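Ciscombe Allotment and Supper Society
Minutes of the ordinary meeting held on Saturday, June 26, 2021, in the back room at Drurnier Road

Present: Rosângela Sampaio (chair), Dirceu Cordeiro, Mirela Lopes, Fouad Mahasneh, Daiane Furtado (minutes)
Apologies: the Hao brothers, who are at a wedding. Their own apologies for missing the last meeting were received at this one.

1. Minutes of the last meeting
Approved after Dirceu asked that "shouted" be changed to "remarked with some force". The chair agreed. The secretary has changed it and would like it known that she has a good memory.

2. Matters arising
The gate still sticks. Fouad has bought a new hinge, which is at his sister's. The wasps have moved out of the shed and into the other shed.

3. Money
Mirela reported a balance of £480, less £242 owed to Grillberg for the water tank. Dirceu asked why a tank should cost that. Mirela said it was a large tank. Dirceu asked whether we had needed a large tank. The chair reminded members that Dirceu had proposed the large tank, and we moved on.

4. The bean supper
The supper will go ahead in December, as it does every year unless somebody remembers to stop it. Black beans again. Rosângela will cook, and asks that people who offered opinions on the salt last time bring their own salt.

There was a long discussion of portions. Dirceu holds that a portion is a ladle. Mirela holds that a ladle is whatever Dirceu has in his hand, and wants the dry beans weighed so that she can put a price on a plate before the tickets are printed. 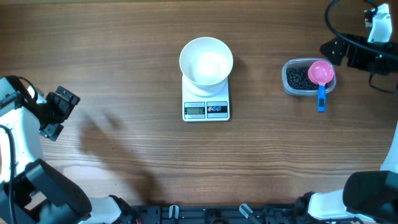

Fouad supported weighing but wished to know whether seconds would be weighed too. The chair said seconds were a matter of conscience. Dirceu said in that case he would have no trouble.

Agreed: dry beans to be weighed by Mirela, four votes to one. Dirceu asked that his vote against be recorded. It is recorded.

Soaking to start the night before. Last year it started on the morning, and several members are still talking about their teeth.

5. Plot 2
The tenant of plot 2 has written to say that he regards his brambles as a crop. The chair has read the rules and can find nothing to say they aren't. Fouad pointed out that the crop is now in plot 3. Daiane to write a polite letter. Dirceu offered to write the other kind and was thanked.

6. Seed swap
Held in the spring and thought a success by those who took home more than they brought. A good many envelopes were marked only "beans" or, in one case, "beans?". Members are asked to write the variety and the year on the front, in ink, in words another person can read. 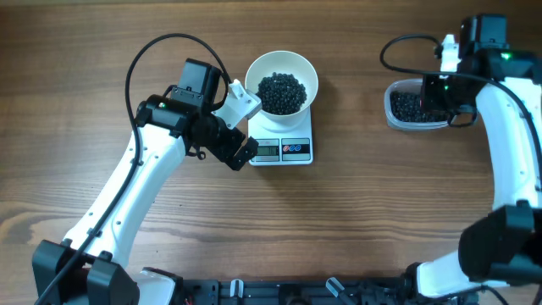
Mirela proposed that unlabelled seed should go in one bag and be sown along the back fence to see what comes up. Carried. Dirceu believes it will be marrows. It usually is.

7. Opening hours
Fouad asked if the site could be open 365 days a year. It was explained to him that it already is, on account of the gate (see item 2).

8. Any other business
Somebody has left a single wellington by the tap. Left foot, green. Rosângela will keep it until the end of the month and then plant something in it.

Dirceu raised the matter of the tank again. The chair closed the meeting.

Actions
Fouad: fetch hinge from sister, fit hinge.
Mirela: pay Grillberg, weigh beans, price tickets.
Daiane: letter to plot 2.
Rosângela: beans, wellington.
Dirceu: none, at the request of the meeting.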